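Colored Conduit and Raceway: Questions We Get, Answered Without the Brochure

Atmont Electrical Supply, contractor help pages
Last reviewed 2 Mar 2024 by Noeline Mahuika

Most of these come in at the counter or by email. We sell the stuff, so weigh our opinions accordingly. Where we think a product claim is thin, we say so.

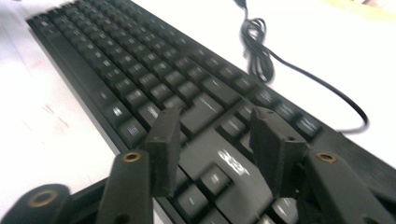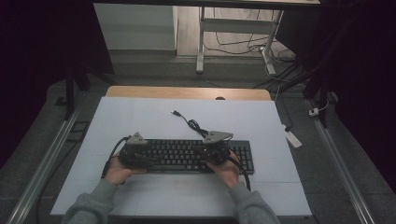
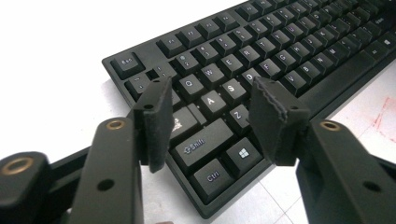
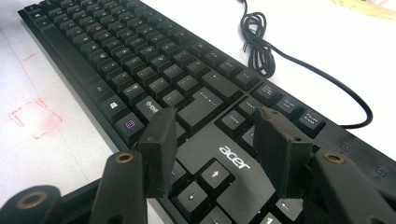 Is surface raceway really faster to install than pipe in the wall?

Sometimes. In a finished office with block walls, yes, by a lot. In an open stud wall, no, and I wouldn't believe a salesperson who tells you different. The time claims you see on the box assume long straight runs with no door frames, no radiators and a wall somebody built flat.

The adhesive-backed kind says no screws needed. Is that true?

It's true on the day you put it up. We've taken enough calls about raceway hanging off painted drywall to be doubtful. Use screws. If the customer won't allow screws, get that in writing and clean the wall first.

Can I run power and data in the same raceway?

Only in a divided raceway that is listed for it, with the divider actually installed through the whole run, fittings included. People skip the divider at the corners. Your inspector may or may not catch it, but that doesn't make it right. Check the code edition your town uses before you order.

What is the difference between the Imunlow base and the cheaper one?

The Imunlow base is thicker and the cover snaps back on after you've had it off a few times. The cheaper one is fine if it never gets opened again. How often does that happen in an office? Bernardo Garcia on our counter keeps an offcut of each, so ask him and try the covers yourself.

Do I have to buy the matching fittings?

Yes, and we don't like it any more than you do. Elbows from one maker rarely sit right on another maker's base. Wosport advertises its fittings as universal. We tried them on three lines we stock and they fit one of them properly.

How many cables fit?

Fewer than the chart says. The fill chart is a legal limit, and it tells you nothing about how miserable the last cable will be to lay in. We stop well short of it on any run with more than two inside corners. Bend radius on data cable is the other thing the chart leaves out.

Will the white match the white on my wall plates?

No. There are at least as many whites as there are manufacturers. Buy one length, hold it up in the room where it's going, and then decide. Paintable covers exist, but the paint chips where the cover snaps, whatever the label says.

Is metal raceway worth the extra money?

In a shop, a school hallway or anywhere carts get pushed around, I'd say so. Behind desks, probably not. Metal has to be bonded correctly from piece to piece, and that takes longer than the catalog lets on.

What does it cost?

The two-channel base is $38 a length and the metal version is $58. A contractor box of the two-channel is $188. End caps are extra, which annoys everyone.

Can I return cut pieces?

No. Full lengths can come back within four weeks if they're straight and still in the sleeve. Fittings have to be in an unopened bag.

I was told low-voltage work doesn't need a permit.

By whom? It depends on where you are and what the cable does. Fire alarm cable is a different matter from a desk phone. Call the building office, write down who you spoke to, and don't take our word or your cousin's.

Who do I talk to about a large order?

Hülya Kozan handles quotes. Send a sketch with wall lengths and mark every corner as inside, outside or flat. If you leave the corners off she'll have to write back and ask. Başaran parts are special order and the lead time moves around, so get the date from her before you promise one to your customer.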